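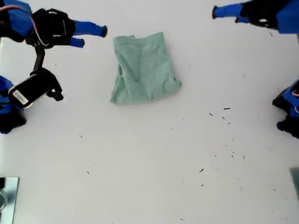 Mint green, needs folding. Thread is open.

Towels: thirds or halves? Please settle this

flakia_darcy
My wife's family folds towels in thirds, lengthwise, then in half, then in half again. Mine folds in half until the towel gives up. We have been married 13 years and the linen closet looks like two countries with a disputed border. Who's right? I already know who's right, I just want it in writing.

PenttiO
Thirds. They hang straight on the bar without refolding. Next question.

espinoza_st
Depends on the shelf. Mine is 12 inches deep and a bath towel in halves sticks out past the edge, so the door won't shut. Thirds fits. I don't feel strongly about it. I feel strongly about the door.

Helmi K.
I roll. Have rolled since college. You can see every towel you own and pull one out without the whole stack coming along.

PenttiO
Rolling is for hotels and people with guests.

Helmi K.
I have guests, Pentti. It's nice. You should try it.

flakia_darcy
Can we stay on topic, I have a marriage to win

oona_r
I worked the laundry at the Vemberg resort for two summers. On a busy Saturday morning we did 300 bath towels before lunch, every one in thirds, fold edge facing out. The manager would walk the shelves and pull down any stack with a raw edge showing. I am now 41 and live alone and mine go in the closet however they come out of the dryer. Nobody pulls anything down. It's wonderful.

tapio_h
Halves, halves, halves. Thirds means you have to eyeball a third, and I've met people. One side is always fatter. With halves you match the corners and you're done, and a kid can do it. My kid does do it, for money.

PenttiO
You fold one side in, then the other side over it. There's no eyeballing. It's a letter. Have you mailed a letter?

tapio_h
Not since March, and it came back.

espinoza_st
Does anyone still use fabric softener on towels? I quit and they soak up water again. Half a cup of white vinegar in the rinse if they get stiff.

oona_r
Seconding no softener. Also shake them hard before they go in the dryer - snap them once or twice. Makes more difference than anything in this thread.

Helmi K.
What about hand towels? I do those in thirds, so maybe Pentti gets partial credit.

PenttiO
I'll take it.

flakia_darcy
OK so I count two for thirds if I let espinoza in with his door, one for halves, one for rolling, and Oona, who has seen too much. I showed my wife. She says a thirds win is a thirds win and would like to know who Pentti is so she can send him a card.

tapio_h
Recount.

PenttiO
Tell her to fold it in thirds.

espinoza_st
Nobody has mentioned fitted sheets and I'd like to keep it that way.

Helmi K.
I roll those too.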